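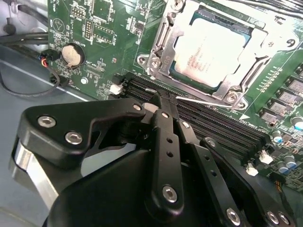
Geschäftsordnung: Regierung in Arnum will Verordnungen befristen

Arnum. Die Landesregierung hat am Mittwoch einen Entwurf zur Änderung des Verordnungsgesetzes beschlossen. Verordnungen ohne Zustimmung des Parlaments sollen künftig nach 375 Tagen außer Kraft treten, sofern die Kammer sie nicht bestätigt. Bisher gilt keine Frist. Betroffen sind nach Angaben der Staatskanzlei über 2000 Rechtsakte, darunter Teile des Vergaberechts und der Gebührenordnung.

Für den Bestand sieht der Entwurf eine Übergangsregelung vor. Die Ressorts müssen bis Oktober melden, welche Vorschriften fortgelten sollen. Nicht gemeldete Verordnungen laufen mit Ende der Wahlperiode aus.
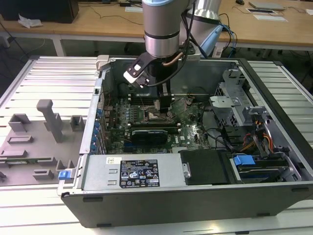 Panya Luangrath hält die Meldefrist für zu kurz bemessen. Die Ressorts könnten die Prüfung bis Oktober formal abschließen, eine inhaltliche Bewertung sei in dieser Zeit aber kaum zu leisten. Zudem fehle eine Regelung für Verordnungen, gegen die noch Verfahren anhängig seien.

Im Parlament verfügt die Regierung über keine eigene Mehrheit. Zur Annahme fehlen ihr zwei Stimmen. Die Abgeordneten aus Nakby und Hervieu haben Zustimmung signalisiert, verlangen jedoch eine Ausnahme für kommunale Satzungen, die auf Landesverordnungen verweisen. Der Rechtsausschuss hat dazu 17 Änderungsanträge auf der Tagesordnung. 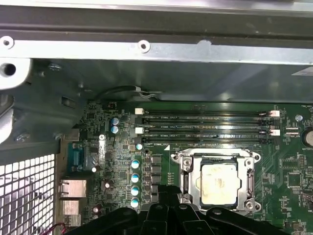
Hauptplatine in einem Computergehäuse

Die erste Lesung beginnt um 10 Uhr. Eine Überweisung an den Haushaltsausschuss ist beantragt, weil die Prüfung des Bestands zusätzliche Stellen erfordert. Der Finanzbedarf wird im Entwurf nicht beziffert.
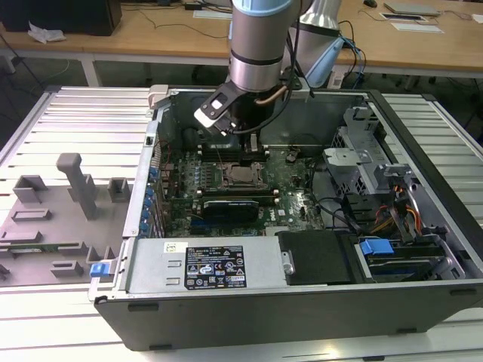 Ausgabe 17, Seite 4

Der Kreistag Trirnstead hat eine Stellungnahme angekündigt. Er verlangt, dass die Liste der gemeldeten Verordnungen vor der zweiten Lesung veröffentlicht wird.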